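Arska Wool & Color Wash, 52 oz refill pouch

Flever Home Supply > Laundry > Liquid detergent

Item no. 2265
In stock. Ships from the Wurkcombe warehouse, usualy next working day.

Low-suds liquid for reds, darks and anything that bleeds. Unscented. Same formula as the old square bottle, new pouch. Cap is now a screw cap, old flip caps will not fit.

Quick facts
Size: 52 fl oz
Loads: 14 hand wash, more by machine depending on dose
Carton: 6 pouches
Water: cold to warm, hard water ok
Machines: front load and top load
Scent: none
Dye: none
Bleach: none, no brightener either

What it's for
T-shirts, sweatshirts, cotton knits, wool blends, socks. Reds and maroons mostly, that's what people buy it for. Fine on black and navy. Not for silk. Whites, get the Arska White instead, this one won't do much for them.

Dose
Half a capful for a small load. Full cap for a big one or a muddy one. Hand wash, two teaspoons in a sink of water, swish before the clothes go in. Don't pour straight on fabric.

Sorting
Bright red with bright red, maroon with the darks. New reds on their own the first couple of washes. Turn prints inside out. Check pockets.

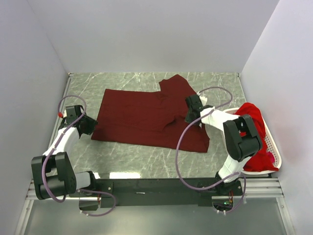
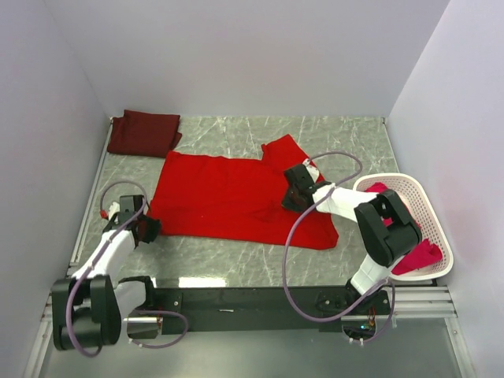
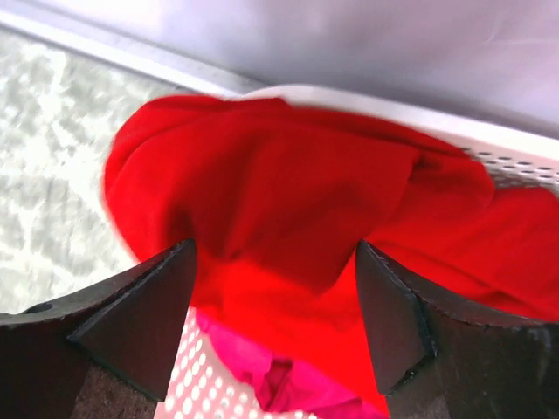

Drying
Out of the machine quick, don't let reds sit in a heap. Shake, lay flat or hang in shade. Direct sun fades red faster than washing does. Tumble low if the label says so. Knits flat, always.

Reviews

Saskia Katene
Third pouch. Team shirts, kids' stuff, one very pink towel before I switched. No pink since. Pouch is floppy when it gets low, I decant it.

Dineo Cele
Good on maroon school tops. Doesnt smell of anything, which I wanted. Wish the carton came in a half size.

Kolbrún Hafþórsson
Works but needs a proper rinse in our machine or it feels a bit slick. Extra rinse button fixed it. Four stars.

Questions we get

Will it stop a new red shirt bleeding? Slows it down. Wash it alone anyway.

Can I use it with color catcher sheets? Yes.

Septic safe? Yes, at normal dose.

Is the Damgaard pump top the right one? Fits the 52 oz screw neck, yes. Sold separately. Does not fit the sample size.

Old bottles? We have a few left, email and ask for Marjatta Mäkelä in orders.

Shipping and returns
Cartons go ground only. Single pouches can go in the mail. Leaking on arrival, send us a picture of the box and we replace it, no need to send it back. Opened pouches can't be returned otherwise.

Goes with
Damgaard pump top
Arska White, 52 oz
Flever mesh bag, medium
Flever flat drying rack

Page updated 2023-02-19, new cap info added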